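Porkosow Garment Handling Project
Progress report to the Umar Fund, second reporting period
Submitted 26/05/2021

1. Status against plan

Work package 2 (demonstration recording) is on schedule. Work package 3 (policy training) started in March and is running behind for the reasons set out in section 4. No change to the budget is requested.

The target for this period was 700 accepted demonstrations of folding and stacking clothes with two arms. That target has been met. A demonstration counts as accepted when the operator marks it complete, both arm logs are free of dropped samples, and a second reviewer agrees with the start and end points. Rejected recordings are kept on the Uscombe server, but they are not used in training.

2. Recording method

All demonstrations are made by remote control. The operator drives a pair of leader arms, and the follower arms on the table copy the joint positions. Hand guiding was tried in the first period and dropped. With a hand on the follower arm, the operator blocked the wrist view at the moment of the grasp, and the recorded motor currents included the operator's own push.

The wrist views carry most of the information for the grasp itself. On knit fabric the useful cues are small: a hem seam, a crease between two layers, a slight pinch where the cloth has gathered between the fingertips. Operators are asked to slow down for the last part of the approach so that these cues appear in enough samples. 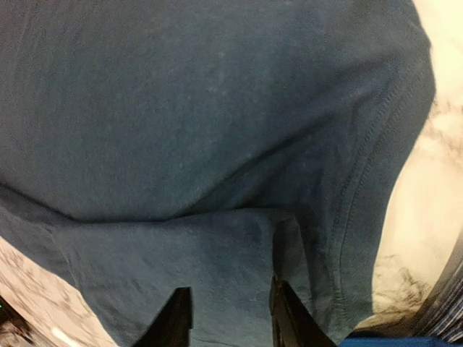 Grasp depth remains the hardest thing to demonstrate well. If the fingers close too high, they take the top layer only, and if they press too far, they load the wrist against the table. The leader arms give the operator no force feedback, so depth is judged by eye. We have added a soft limit on downward travel, set for each session after the table height is checked. Recordings made before the limit was added have been reviewed again under the same rules.

3. Garment set and workspace

The garment set now has 18 items in mixed fabrics and cuts. Each session begins with a random item order and a new starting pose for each item, drawn from a list supplied by Garrido.

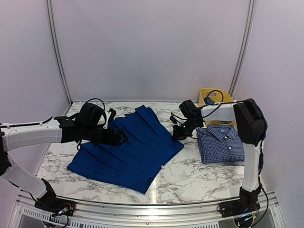

Calibration between the fixed view and the two arms is repeated at the start of every session. Drift was small over the period and did not require any recordings to be withdrawn. The more frequent problem is interference between the arms when garments lie close together. With a pleated blue garment spread in the middle of the table and a checked shirt folded directly beside it, both grippers work over a small area, and the operator has to plan which arm yields. We now record that choice as a label - left first or right first - and the training code reads it.

4. Issues

Operator variation is higher than expected. Some operators regrasp after a poor pinch while others continue, and the first trained policy hesitated at that point. The instructions now require a regrasp in every case. Older recordings are being relabeled, and this work accounts for the delay in work package 3.

5. Next period

Relabeling will be finished first. Training will then restart on the full set, followed by 10 test runs per garment with no operator input. Results will be reported by garment, including failed runs.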